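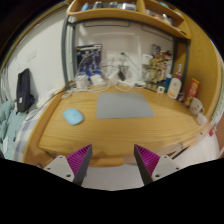

November

By Liliana Marchetti

The people who put things away for the Brisden study were paid by the hour, and most of them did it in their own homes. They were given a hand-held gripper with a small wide-angle camera on it, a charger, and a two-page sheet of instructions. The sheet told them to pick a surface they used every day, move things around on it the way they normally would, and stop when they got tired. It did not tell them to clean up first.

That last point was argued over for most of a winter at Girkside, the research building where the study was run. The group there works on teaching robot arms to handle household objects. For years they had done it the usual way, with a table in a lab, a fixed set of objects, and an operator steering the arm by remote control. It is slow work. A good operator might get through a few dozen usable attempts in an hour, and every one of them takes place on the same table under the same lights.

The hand-held tool changes the cost of all that. A person holds the gripper, squeezes it to close the fingers, and carries out the task with it. The camera sees the fingers and whatever is in front of them. Software works out the path the tool took through the room, and the recording can be used to train an arm fitted with the same fingers and the same camera. No arm has to be present when the recording is made. The tool goes in a backpack.

The idea did not start at Brisden, and the team is quick to say so. Several groups have built tools of this type. What the Brisden study set out to measure was narrower: if you have a fixed budget of recordings, is it better to spend it on many tries in a few places, or a few tries in many places?

They collected 1107 recordings for the main comparison. Each one is a single short task on a desk, a shelf or a counter: pick up a small object, move it to a target area, let go. From that pool they drew two training sets of 358 recordings each. The first came from just 6 rooms. The second was spread as thinly as the pool allowed, with no room supplying more than 8 recordings. The same model was trained on each, with the same settings, for the same length of time. Then both were put on an arm and tested in rooms that neither had seen.

The wide set won. The arm trained on it finished the job more often in new rooms, and the gap was largest on crowded surfaces, where the object to be moved had other things standing near it. On a cleared table the two models were hard to tell apart.

None of that will surprise anyone who has worked with learned controllers. The more useful result came out of the failures, which the team went through one at a time over a stretch of several weeks.

The model trained on 6 rooms tended to fail early. It would start toward the wrong thing, or it would hover over the right thing and drift. The reviewers could often match the mistake to something in the training rooms. One of those rooms had a lamp that was always on the same side of the desk, and the model seemed to treat any tall object on that side as a landmark. When there was a bottle there instead, the arm lined itself up with the bottle and came down in the wrong place.

The model trained on the wide set failed late. It went to the right object, closed on it, lifted it, and then lost it or put it down badly. The reviewers think this comes from having only a handful of examples of any particular object being held. The model had seen a great many desks and had a fair idea of how to find its way around one. It had less practice with grip.

The fingers matter here more than you might expect. They are soft, with a ribbed inner structure that lets them bend around whatever they close on. That makes them forgiving. An object that is a little off center still gets held. It also means that two grasps which look the same on camera can be quite different in how firmly the thing is held, and the camera is the only sensor on the tool. The team tried to estimate grip from how far the ribs bent in the picture. It worked for hard, boxy objects and poorly for soft ones, and they left it out of the final model.

Valentini, the software that recovers the path of the tool, was a bigger source of trouble. It works by tracking fixed details in the room from one moment to the next, so it wants plenty of visual texture. Cluttered homes turned out to be good for it. Posters, cables, shelves and patterned cloth all give it something to hold on to. The recordings it rejected came mostly from tidy places: a bare kitchen counter against a white wall, or a glass table near a window. Recordings made in the evening with one lamp on were also a problem, and so were those where the person turned quickly to look at something behind them.

This had a side effect the team noticed only after the main results were in. Their filter threw out recordings with a poor path, and a poor path was more likely in a neat room. So the training data leaned toward messy rooms, beyond whatever lean there was in the homes themselves. When they went back and tested on plain surfaces, the wide model still did well enough, but it was slower and made more small corrections on the way down. They now report the rejection rate for each room along with the results, and they would like other groups to do the same.

The other thing they would change is the instruction sheet. "Move things the way you normally would" was read in different ways. Some people made one careful movement and stopped. Others picked things up, thought better of it, and put them back. A few used their free hand to steady an object, which is perfectly sensible for a person and useless for a one-armed robot. Those recordings were removed by hand. A later version of the sheet asks people to keep the other hand behind their back -- it reads oddly, but it cut the problem down to almost nothing.

There is also the matter of what the camera picks up. A wide lens close to a desk takes in most of the room behind it. People signed a form, and they could ask for any recording to be deleted. Software blurs faces and screens before anyone on the team looks at the material. Mail and prescription labels were harder to catch, and the sheet now asks people to turn them over before they begin. The original recordings stay on a machine at Girkside that is not connected to the outside, and the team has no plans to release them. What will be released is the tool paths, the trained models, and the code for choosing the two sets.

I spent a Saturday at the building watching the tests for this article. The arm stood beside an ordinary desk in a room made up to look like a bedroom. A technician put out a few objects, stepped back, and started the program. The arm moved out over the desk, paused, went down, closed on a plastic cup and carried it across to a square of felt. The whole thing took about as long as it takes to read this paragraph aloud. Then the technician put the cup somewhere else and started it again. Most of the attempts that morning worked. One ended with the cup on its side and the fingers closed on air, and the arm made its way to the felt anyway and opened them there.

That kind of mistake is on the list for the next round. The present model has no way of knowing it has come away with nothing. It has seen people carry objects to a target, and almost never seen them arrive without one, because people don't do that. The team wants to record failures on purpose: missed grasps, dropped objects, second tries. They have asked Cimix, the small workshop that molds the fingers, for a batch in a stiffer material as well, to see whether the late failures go down when the grip is more even.

The new recordings will be made in homes again. The plan is to send the tool to each household for one afternoon only and then move it on to the next, which spreads the recordings wider still. The deliveries start once the stiffer fingers have been fitted and the tracking has been checked against the old ones.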